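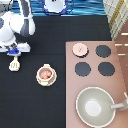 Budget for the table before you budget for the arm. Most first-time buyers do it the other way round, and the money left for everything beneath and beside the robot is whatever the supplier's quotation did not take. A toy kitchen is a fair model of the problem. The arm comes in from one corner, and what it has to deal with is a black cloth, a pink stovetop, a pot with thick walls to its rim and short side handles, a saucepan with its handle out to the side and a small slotted spatula. Every one of those is a different grasp. Price the job from the objects outwards and the arm specification mostly writes itself.

Workshop tips: buying a small arm for a bench
Collected by Elaine Pimentel, with corrections from Mostafa Benkirane
Last revised May 15, 2022

Measure reach on the bench, with string
Catalogue reach is quoted to the wrist flange, or to the gripper tip, or to a point that only the draughtsman knows. Ask which. Fix one end of a string where the base will stand, cut it to the stated reach less the height you need for a downward approach, and sweep it across the work area. Anything outside the string is out of range when the gripper points straight down. Leave a margin at the far side. An arm at full stretch is slow and imprecise, and it will not lift what the data sheet says it lifts.

Payload
Payload includes the gripper. It also includes the bracket, the cable clips and any camera you fix to the wrist later. Subtract all of it before comparing models. For light items such as toy pans and plastic utensils almost any arm on the market will do, and paying for more lifting capacity buys weight and a larger power supply.

Grippers
A parallel gripper is the sensible first purchase. Check the opening against the widest part you mean to grasp. With pots this is often the rim or a handle, and the body never comes into it. Flat things are harder than heavy things: a thin disc lying on a flat board offers no edge for the fingers to get under. If your work includes lids, plates or cards, either allow for a suction attachment or change the fixture so that the part overhangs.

Buy spare fingertips with the gripper. The Lulto gripper we used came with one pair, and delivery on the second pair took until December. Fingertips are the only part of the arm that we have had to replace more than once.

Work surface
Matt, dark and plain is the easiest background for a camera. Black cloth is cheap and can be washed. It also creeps, particularly when something is dragged across it, so tape or clamp it on all sides. Patterned fabric near the work is tolerable if the software is told to ignore that area, but put this in the plan and do not leave it to be found during testing.

Boards and fixtures that the arm will push against should be screwed down or seated on rubber matting. Mark their corners on the bench with a paint pen. When something has been knocked, you then have a position to return it to.

Mounting
Allow for a steel plate and two proper clamps at least. The Marno bench clamps are adequate; the lighter ones sold for woodworking let go under repeated reversals. If the bench itself moves when you lean on it, fix the bench first. A good arm on a poor bench gives the results of a poor arm.

Camera position
A fixed camera above or beside the workspace needs its own mount, on a wall or a separate post. Do not hang it from the same bench as the arm. Before ordering the mount, hold the camera by hand where it is meant to go and run the arm through its extremes. Look for the poses in which the arm hides the part it is about to pick up. Where this cannot be avoided, price a second camera now – adding one afterwards means repeating the calibration.

What the quotation leaves out
Read the quotation against this list and get each item in writing, as included or excluded:
Emergency stop and its cable
Power lead for your country
Controller licence, and whether it renews
Carriage, and carriage for returns
Gripper cable long enough to follow the wrist
Calibration target
Cover for the cost of an engineer's visit
On our last purchase the excluded items added over 12 per cent to the price. The Herath quotation was the cheaper on its first page and the dearer on its last.

Second-hand
Ask for the running hours and for a video of each joint moving alone, slowly, through its full travel. Listen for a change in note. Check that the controller still receives updates and that the password is known. We bought a used Satov controller without asking and spent two days getting into it. A scuffed casing is of no consequence. A stiff joint is.

Test objects
Put a line in the budget for these. Toy kitchenware is useful stock: it is light, it survives being dropped, and it comes in awkward shapes with handles pointing in different directions. Buy two of anything you come to depend on and keep the spare in its packaging, out of the light. Sets are altered without notice, and a pan from the new one may differ in handle or rim just enough to upset a grasp that used to be reliable.

Order of spending
Bench and mounting. Arm with gripper. Camera and its post. Lighting. Spares and test objects. Software, if it is charged separately, goes in with the arm. Lighting is the item most often cut, and Benkirane would move it above the camera; I have left it where it is, on the grounds that you cannot judge a lamp until you have seen what the camera makes of it.

Keep the boxes the arm came in, with the foam. Return for repair without them is charged extra by most suppliers.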